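Uma tarde na Stunidero

Dec 24, 2018

Véspera de Natal, o peru já está temperado e eu fugi para o escritório a ver se despacho este post, que ando a prometer desde março (a sério, desde março!).

Foi nessa altura que a Stunidero abriu as portas do laboratório, ali ao pé da antiga estação da Sultura. Inscrevi-me sem grandes esperanças, éramos 30 por turno, e calhou-me o último, com toda a gente já cansada e o café no fim. Começaram pela parte chata, uma apresentação sobre o projeto Plutesberg com slides que nunca mais acabavam. Depois passámos para a sala das demonstrações e aí sim, fiquei colada!

Eu ia à espera de uma coisa de fábrica, tudo metal e grades amarelas. Afinal o braço trabalha numa mesa de madeira, com coisas de cozinha, uma panela de arroz elétrica da Philips de tampa aberta e a cuba de dentro posta ao lado, com uma caixinha da Porlex em cima. Parecia a bancada da minha tia. 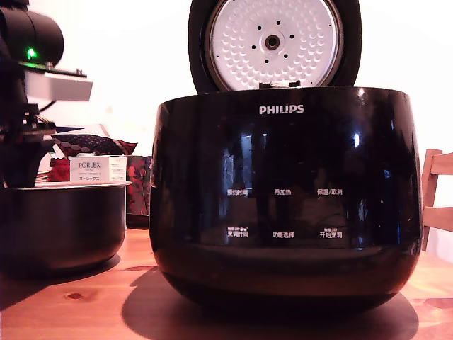 N.º 327

Os botões da panela estão todos em chinês, e eu, que mal me entendo com o micro-ondas, não saberia por onde começar. O braço é preto, com uma luzinha verde, e os cabos descem até à garra. Ao vivo mexe-se mais devagar do que nos vídeos, e faz um zumbido baixinho de que gostei muito (o meu filho diz que era irritante, ele que escreva o blogue dele).

Perguntei quanto custava um braço daqueles e mudaram de assunto com muita educação. Na sala ao lado havia a demonstração da Nishimura, mas a fila era enorme e desisti. Trouxe um autocolante e um folheto que já perdi.

Se voltarem a abrir inscrições aviso aqui. Bom Natal a todos, vou ver do peru!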